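Last updated: May
Filed under: Student Projects, Robotics, Whitcombe Senior Design

Zestis: a two-handed store helper
Team report, Whitcombe robotics project course

What we wanted

A humanoid that can work a small store aisle. Carry a basket, take drinks off a shelf, put drinks back. We named the project Zestis because the folder needed a name and it stuck. Team of 5, two terms, mock aisle in the Lillwood lab.

Setup

Two-tier shelf, regular soda bottles and cans, plastic shopping basket with wire handles. Control code is built on Liltach, our department's arm planning library. We drive the robot by teleop to collect runs, then train on those.

What went wrong first

The basket. We spent most of the first term on picking up bottles and figured carrying was the easy part. Wire handles are thin and they flop. With one hand the basket swings and whatever is inside rolls to the low side, then the wrist controller fights it. Lost 11 runs in one afternoon that way. Tried a slower lift, tried a stiffer wrist, neither did much.

Fix: use both hands. Left closes on the wire handle, right pushes on the rim to steady it. Right hand only lets go when the torso has stopped moving. Not pretty but the swing is mostly gone.

Results so far

133 teleop runs kept after cleanup. Bottles standing up on the top shelf are pretty reliable. Bottles lying down on the lower shelf are not, the fingers hit the shelf edge before they get under teh cap. Cans in the basket are fine as long as nobody stacks them.

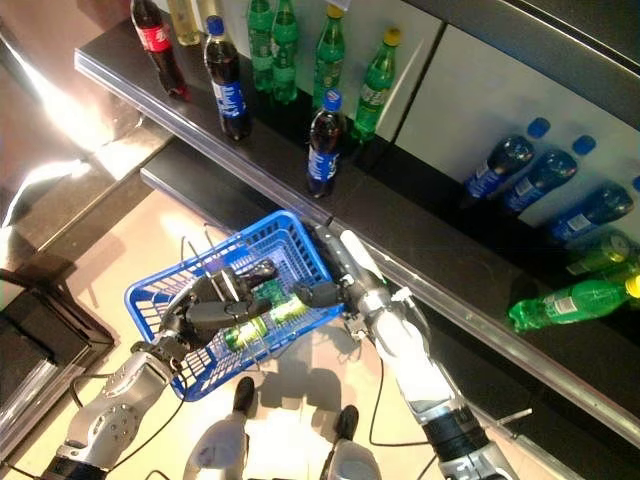
Fig. 2. Two-handed basket hold at the lower shelf, two green cans inside.

Still to do

- Cable routing on both arms, they hang too low
- Reach angle for the lower shelf
- Lights. Glare off the cans confuses the detector, need to retrain or put up a shade
- Write up the handoff step seperately, it isn't ready for this report

Code and run logs are in the team folder under Zestis. Ask for access before the end of term, the drive gets wiped after.

We use cookies to remember your settings and count visits. Accept all | Manage choices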